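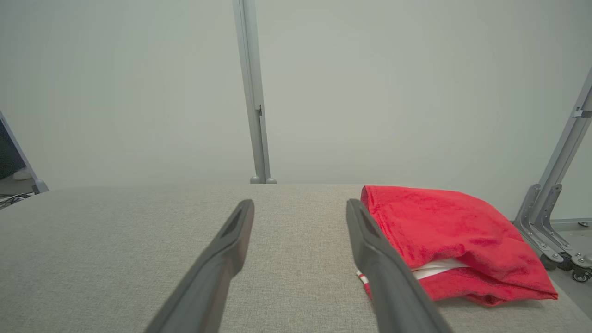
How do I get candle wax out of a wool tablecloth? My gran's old one had a whole red candle tip over on it in December, and I've been too frightened to touch it since. It's a light grey thing with a fine woven look, a bit like felt, much the same as the covering on the table in my photo. I'd hate to ruin it!
Alistair MacAulay

Pop it in the freezer first, then lift the wax off with a blunt spoon - gently, mind. After that, brown paper and a cool iron, moving to a clean patch each time. The red may need a dab of surgical spirit, so try a hidden corner first.
Vlasta Tichý

Just boil wash it.
Moncrieff130

Please don't, dear, it'll shrink to a hankie!
Vlasta Tichý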